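Wicker

Last updated: April 26, 2020
Reading time: 2 min

Wicker is the craft of weaving bendable plant stems into firm, light objects, and it is one of the oldest crafts still practiced by hand. The word covers the method, whatever the stems happen to be. Willow, rattan, reed and cane can all be used, and some of the finest work mixes them — a stiff material for the frame, a softer one for the weave.

Materials

Willow is the great favorite of cooler regions. Shoots are cut while the plant is bare of leaves, sorted by length and dried for storage. Before weaving they are soaked until they bend without cracking, a step that can take days for rods with the bark left on. Rattan, a climbing palm, grows to astonishing lengths, and its peeled skin gives the cane seen in chair seats.

Technique

A basket begins at its base, with crossed sticks opened out like the spokes of a wheel or set side by side in a rectangle. Upright stakes are added and bent up, and the weaver works in and out between them. The simplest weave uses a single strand. Pairing uses 2 strands that cross between each stake, and it grips beautifully! The border comes last, when the ends of the stakes are folded down and tucked into one another. A good border can hold for decades.

Regional work

The Skeltham basket, an oblong market type, has 9 stakes to each long side and a border worked in 2 passes. Weavers in Barasa prefer a tall round form with a lid and color the outer strands with bark dye, which gives a wonderfully deep brown that grows richer with age. Both towns still hold summer fairs where the whole process can be watched from first stick to last.

Care

Wicker likes a little moisture in the air. Dust it with a soft brush, wipe it with a damp cloth and let it dry away from heaters.
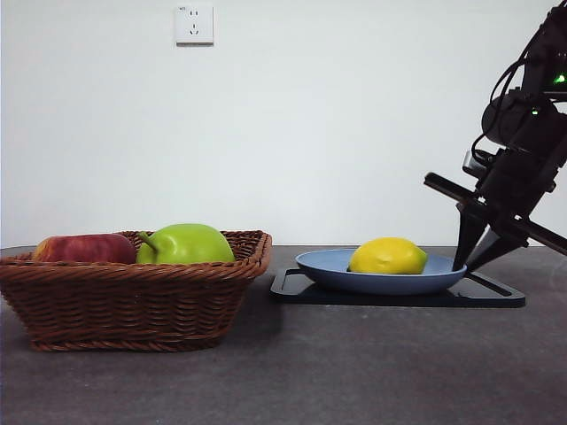
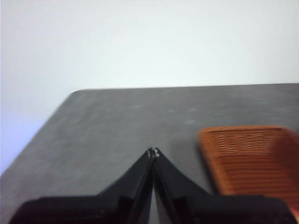 Woven basket on a dark gray tabletop, two views.

Skeltham, July

The summer fair here opens with the splitting of willow rods — a fast and lovely thing to watch. A rod is divided lengthwise with a small hand tool called a cleave, and the strips are then shaved flat to make skeins, the fine ribbons used for wrapping handles and for the most delicate baskets.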